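Letthorpe Simulationszelle für Demonstrationsdaten

Virtueller Arbeitsplatz zur Aufzeichnung von Greif- und Ablagebeispielen. Ein Arm mit Parallelgreifer, Tisch, graue Platte, Behälter in Grün, Gelb und Blau.

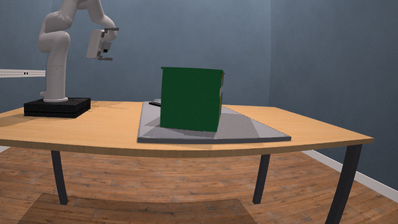
Bedienung per Teleoperation. Aufgezeichnet werden Gelenkwinkel, Greiferöffnung und Kamerabilder, synchron zum Simulationstakt.

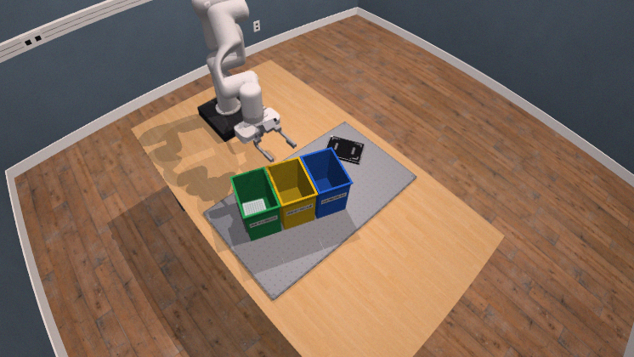
Lieferumfang: 14 Aufgabenvorlagen, 80 Referenzepisoden je Vorlage. Startposen lassen sich über einen Seed reproduzieren.

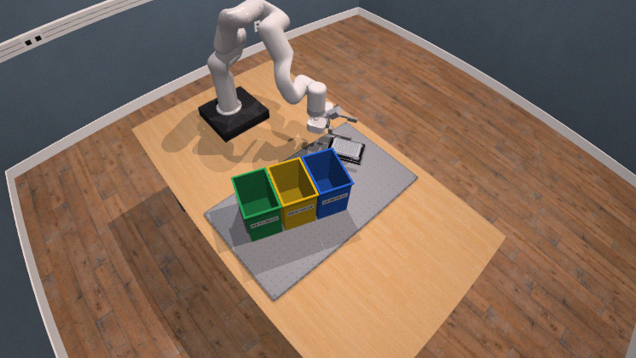 Abgebrochene Episoden bleiben erhalten und werden im Index markiert. Export über das Modul Parisi, ab Version 11. 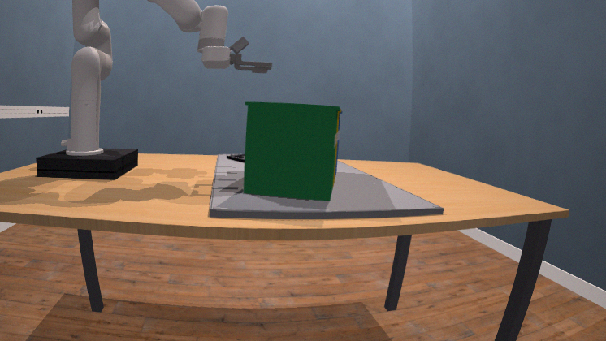 Lizenz pro Arbeitsplatz. Bestellnummer LT-61, Vertrieb: Darnulmont.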